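Two-arm handover policy improves when trained on its own failed grasps

Traltville, 27th December

A training method that feeds a robot its own near misses has raised the success rate of block handovers between two arms, according to a report released by the Juseo manipulation group. The method, named Shezi, was tested on a tabletop setup in which one arm passes a small rigid object to the other without setting it down.

Handovers are a common weak point in two-arm work. For a short period both grippers hold the same object, and a small error in the position of either one turns into a sideways force. The object then twists, slips or jams between the fingers. Policies trained only on clean human demonstrations rarely see these states and tend to respond badly to them.

The group began with 700 teleoperated demonstrations. A baseline policy was trained on these and left to run on the arms, and every attempt was logged. Shezi then searched the logs for the moment at which the predicted and measured gripper positions began to separate. An operator supplied a short correction from that point onward, typically lasting a few seconds. Full episodes were not recorded again. 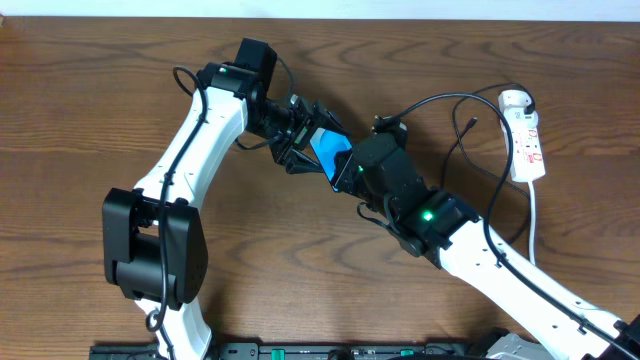

In all, 2,188 corrections were collected and mixed with the original demonstrations. The combined set was used to train the final policy from scratch. The authors report that fine-tuning the baseline on corrections alone gave poorer results, with the receiving arm often closing before it had reached the object.

Evaluation consisted of 200 handovers per policy, with the starting angle of the block varied between trials. The baseline completed just over half of them. The policy trained with corrections completed nearly nine in ten. Most of the remaining failures occurred when the giving arm opened too early, a fault the group attributes to the lack of force sensing at the fingers.

The controller runs on Flava, the group's open software package, which received support for paired arms in July. Training the final policy took around 2,900 minutes on a single workstation.

The report covers rigid objects only. Tests with soft and hinged items are planned, and the correction data will be released along with the training code once file formats have been settled.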